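**The fiddly bit**

By the time I got to the Grindley workshop I'd already been told, twice, that I was going to be disappointed. Idris Probert told me on the phone and then again in the car park. People expect a robot to be fast, he said, and theirs really isn't (he had a sandwich on the go and seemed quite cheerful about it).

What the team does is teach an arm to put processors into server boards. You or I would do it with our fingertips and a held breath. Get it slightly crooked and you can bend the pins in the socket, and then you've got a very expensive doorstop. Factories have managed it for years with everything bolted down in exactly the right spot, but Grindley wants the arm to cope with an old machine that's been plonked on a bench any old how — which is how most machines turn up for repair!

Their method is called Mastard, and I never did get to the bottom of the name. It learns from people steering the arm by hand, 1218 goes in all, recorded over one very warm August. The clever part, to my mind, is that they kept the bad ones.

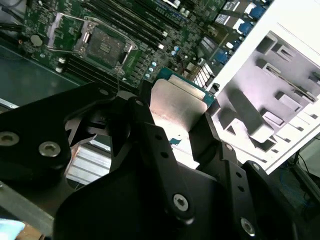 Azlan Subramaniam did most of the steering and he's still a bit sore about it. His early goes were dreadful, he says, and he wanted them binned. Idris talked him round. If the arm only ever sees tidy work, it hasn't a clue what to do when it drifts off line, whereas Azlan's wobbles come with Azlan's rescues attached, and those are what it needs to copy.

So does it work? Mostly, yes. In the last round of tests they gave it 40 tries and it missed 4. Trained on the neat recordings alone, the same arm missed almost half. Two of the misses were down to glare, Azlan reckons, as a shiny chip lid can play havoc with a small camera.

I asked what comes next and got two different answers. Azlan wants to try memory sticks. Idris wants to go back and redo the tests under the horrible strip lights in the other room, and I suspect he'll get his way, as he's the one with the key.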